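Shared Workspaces in Old Mill Buildings — Project Report

Intro
Our group looked at how old mills get reused. Main site was the Breketmont mill in Praralcombe, built 1780, closed a long time, now rented out by the room. Compared it with Drikumley, which is smaller and newer.

Method
Sent a survey to 110 tenants, got 57 back. Also did 3 site visits in October. Notes were typed up same day, mostly.

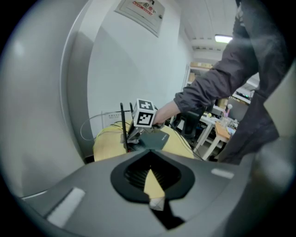

Findings
— Rent was the top reason for moving in. Location second.
— Noise is the big complaint. Floors carry everything, esp. at Drikumley.
— Heating costs way higher then people expected.
— Tenants liked the high ceilings and the light.

Problems
Survey question 3 was badly worded so we dropped it. Drikumley answers came in late and are only partly coded. Should of started that sooner.

Sources
Sadeghi building survey, Praralcombe town records, our own interviews. Full tables in the appendix.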